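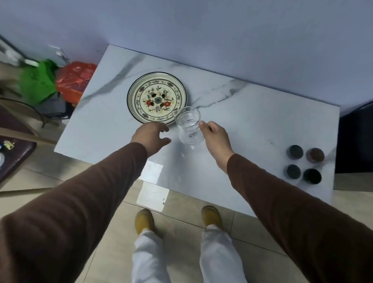

A kitchen-table project that hopes to teach machines how to pour a decent cup of tea will run on into the new year, its organizers said on December 30, 2019, and they would be glad of a few more people who like to make tea and don't mind doing it many times over.

The project is called Wivedora, and it grew out of Ostance, a small company that works on learning systems for household robots. In place of writing out rules for every tilt of the wrist, the team gathers examples – short recordings of ordinary people doing ordinary chores, seen from where their own eyes would be – and gives them to a program that looks for what the good ones have in common. Since October the subject has been tea, and the collection now holds 2000 recordings, with 3000 as the goal before anybody starts the next round of training.

"People ask me why tea, and I always say, well, have you ever watched a child learn to pour?" said Babita Mathur, who runs the collecting side of Wivedora and who, by her own account, has drunk far more of it this fall than her doctor would like. "There is so much going on. You have to know when to slow down, and where the other hand goes, and you do it all while thinking about something else entirely."

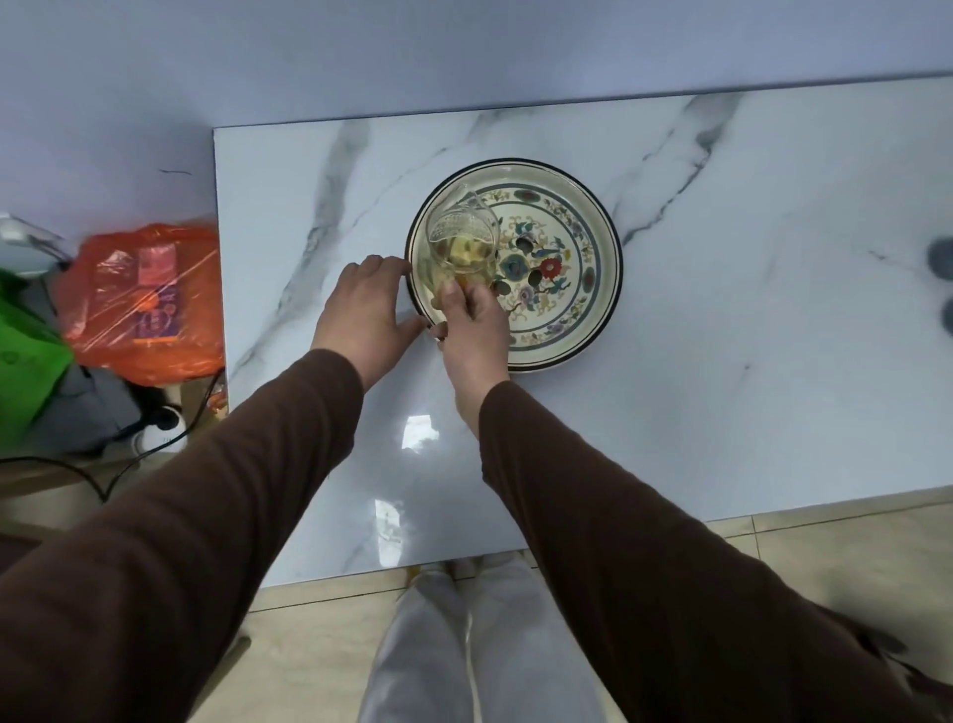

A glass pitcher tilted over a patterned plate during the Wivedora tea recordings.

The recordings are made in 26 homes, on whatever table the household has, with the household's own cups and plates if they want to use them. Mathur is quite firm on this point. An earlier set was made in the Ostance workshop with one table and one set of matching cups, and the system trained on it did very nicely in the workshop and rather badly everywhere else. Shiny tabletops gave it trouble, and so did clear glass, which shows whatever happens to be behind it and can be hard for a camera to make out at all.

So the instructions sent to each home are short. Pour as you would for a guest. Use your free hand however you like. If you spill, keep going and wipe it up the way you normally would, and please don't throw the recording away, for the spills are wanted too.

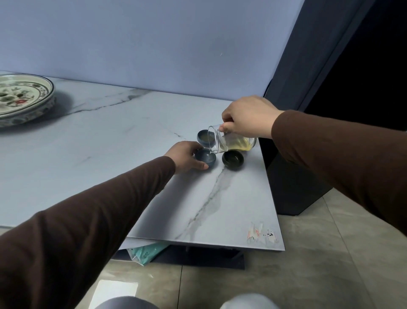

Lukian Kravchuk, who sorts the recordings once they come in, said that he had expected the pouring itself to be the interesting part and has found himself much more taken with the resting hand. Some people hold the cup, some lay their fingers on the table nearby, and a few keep that hand in their lap until the very end. He marks the start and finish of each pour, along with what each hand is doing, and a good evening's recording from one home can take him 8 hours to get through properly.

"I used to gulp mine down at the sink," Kravchuk said. "Now I get out a saucer, and my wife thinks it's very funny."

Testing on a robot arm, which the team has nicknamed Kamel, is due to start once the sorting is finished, with water in the pitcher to begin with and a good many towels close by. After tea the team would like to move on to soup – Mathur is already asking families about their ladles. Anyone who wants to take part can leave a name with the Ostance front desk, and no special cups are needed.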